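Home Projects Notebooks People Contact

We use cookies to remember your reading preferences. Accept Manage settings

Workshop Notebook — Domestic Tasks Programme
Entry for July, opened 9:40 a.m.

Purpose of the entry. The Hovine group has asked whether the tabletop arm can be recommended for kitchen tidying in a supervised setting. The present notes record our position on that question and the state of the bench. They should be read with the earlier entry on towel folding, where the conclusion was unfavourable.

Task definition. Clearing is defined as the transfer of every loose item on the table to an agreed location, with no item dropped and no dish tipped. Toy foods are used throughout. A run is stopped at 600 seconds regardless of progress. An operator may speak to the system once at the start and may not touch the table afterwards.

Results to date. The programme has now logged 1,000 attempted grasps on the Khoo bench. Round items are handled to an acceptable standard. Thin rims remain the principal difficulty, and plates are worse than bowls. In the last block of 40 runs the arm finished the complete task in fewer than half, and most of the failures began with a dish that shifted while the fingers were closing. The arm then continued with the original plan as though the dish had stayed in place. This behaviour was reported in the Fatonetti trial as well and has not been corrected by the current software.

Layout. The colander stays in the standard set, with the gripper brought in from directly overhead. The ketchup bottle is to be laid across the plate so that the two must be separated before either can be put away. Fruit may be left in the blue bowl or on the table itself, and the banana bunch counts as a single item for scoring. The toaster oven remains at the edge of the table. Opening its door is outside the scope of this block.

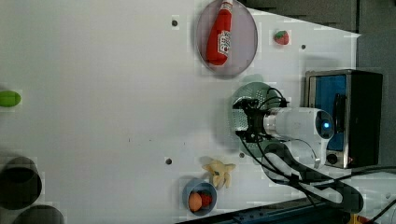

Sunil Munasinghe wrote in reply that the definition is too generous to the machine. A person clearing a kitchen table decides what is rubbish, what is to be washed and what goes back in the cupboard, and our protocol makes all of those decisions before the run begins. In his view the results show competent carrying and should be described in those words when they are sent to Hovine. He would also like the time limit halved, on the grounds that no household would wait ten minutes for a cleared table.

The first point is accepted and the wording of the summary will be changed. The second is deferred. Shortening the limit at this stage would make the new runs impossible to compare with the Fatonetti figures, and the comparison is the main reason for keeping the old layout.

Shop-floor chores. The same question was put to us for the Wiltetik parts counter, where the work consists of returning small fittings to marked bins. The prospects there are better. The bins do not move, the fittings are of known shape, and a dropped part can be picked up at the end of the shift without harm. A trial of 2 weeks has been proposed, with a person at the counter throughout. It should be noted that the person at the counter can presently do the work faster than the arm, and the proposal makes no claim to the contrary.

Position. The arm is not recommended for unsupervised kitchen work. It may be used for demonstration and for the collection of further runs — provided that the operator remains within reach of the stop button and that glassware is kept off the table.

Outstanding
Re-check the finger pads for wear before the next block.
Amend the scoring sheet so that a shifted dish is recorded separately from a dropped one.
Ask Hovine whether wiping down is expected as part of clearing. Nothing in our tests has covered it.
Send the revised summary to Sunil before it leaves the building.

Entry closed 4:15 p.m.

2 comments 40 shares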